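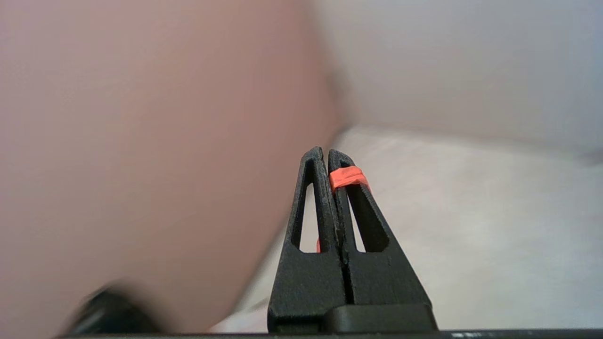

3. Finding the old channel at Plaliswood

We picked Plaliswood for the first survey for a pretty simple reason: Ciarán Brennan had a hunch about it. He'd been looking at the well logs from the east side of Jumholm and kept running into gravel where the older maps said there should be shale. My own guess was that the drillers had been sloppy with their notes (it happens a lot), but he talked me into a week of fieldwork in November, and I'm glad he did.

The idea was to look for a buried river channel, cut into the shale and later filled with sand and gravel. Gravel usually carries current less easily than wet clay or shale, so a resistivity line laid across the channel should pick it up as a high-resistivity lens with lower values on both sides. We laid out 4 lines, all running east to west, and Caoimhe McGrath placed them so that each one passed close to at least one of the old wells. The longest was 243 meters. I wanted it longer, but there's a paved road at one end and a very wet ditch at the other!

Getting good contact with the ground was our biggest headache. The topsoil on the west side had dried into a crust, and the first readings there were all over the place. Aoife Gallagher went back along the line with salt water and a mallet, and after that the repeat readings settled down nicely. We threw out 34 readings from the whole survey, nearly all of them from that stretch, and I don't think the gap hurts us much.

The inverted sections are shown in Figure 3. On the two northern lines there's a clear bowl of high values, reaching 1000 ohm-meters near the middle, and its base lines up well with the bottom of the gravel in the Clallton Road well. The third line shows the same thing, only fainter and shifted to the east. The southern line is a puzzle. Florian Gautier reads it as the channel bending away from us, while I lean toward a thicker clay cover hiding it, and we haven't settled the argument. A line farther south would help, if we can get permission to cross the Mac an tSaoi farm.

Figure 3. Resistivity sections for the Plaliswood lines, north at the top. Dashed lines mark our pick for the base of the channel fill. Triangles show wells.

One caution about depth. Resistivity gets blurry as you go down, and the base of the channel could sit a bit higher or lower than we've drawn it between wells. We come back to this in Section 4, where the gravity readings give us a second look at the same ground.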